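Robots & Work | Opinion

Write the house rules down before the first session

Most of the rules we have for robots were made for factories. They cover fences, stop buttons, speed limits and who may hold the key. Those rules are good and people are alive today thanks to them. They say almost nothing about a bedroom.

That gap matters now. A lot of the data that teaches machines to fold laundry is being gathered in homes, by people holding a gripper in one hand and doing ordinary chores with it. I spent 18 months as a site coordinator on that kind of work, first for Jiteck and then for a smaller outfit called Drotness. I have seen it done well and done badly, and the difference was nearly always a page of paper.

At Jiteck the page was four lines long. Get a signature. Charge the unit. Fill the quota. Upload by midnight. Everything else was left to the person in the room. One operator asked families to clear their desks and another never mentioned it. Some filmed mail with names on it. When a grandmother asked us to delete a session, it took 42 days to get her an answer.

Drotness had a longer page, written mostly by a former home health aide named Laurinda Rebelo. I argued with her over it at the time. I thought it would slow us down, and it did, by up to 18 minutes a visit. I have since come around to nearly all of it.

Her rules were plain. Everyone who sleeps in the room agrees, including the kids. Operators ask before opening a drawer or a cabinet. Papers with writing on them get turned over or moved by the family, never by us. The grip pads are wiped before they touch anyone's clothes or bedding. The household gets to watch the recording before it leaves the house. Any session can be pulled within 2 weeks, no reason needed.

I would add one rule about tidying. Companies like to ask for a clean, bare room, and I think that is a mistake. A machine that has only met bare rooms will do poorly in real ones. The standard should protect the family's privacy and leave the quilt where it is.

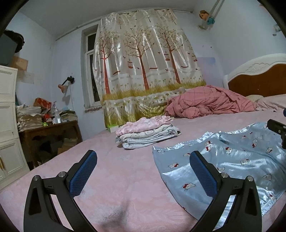 Who should decide what stays in view during a home session?

The person who lives there should decide, in writing, before the equipment is switched on. The operator can suggest things to put away, but can't overrule a request to hide something, and the company can't make payment depend on it.

I have heard the objection that small firms can't afford this. Hordiienko, where I now consult, is small, and it adopted the Rebelo page in October with few changes. We lost some speed. We also stopped getting angry phone calls.

A trade group could publish a shared version, and I hope one does. Until then, any firm can print a page and hand it over at the door.

Last updated: Thursday, June 4, 2026

Filed under: Home robots, Privacy, Good practice

Comments

ladosach_reader: We did two sessions for a company last year and never got to see the video. Didn't know you could ask.

Marty P.: Fine for bedrooms, but what about apartments with roommates? Does everyone in the building sign?

tinsnip: Agree on the wiping rule. Disagree on 2 weeks, should be longer. People change their minds.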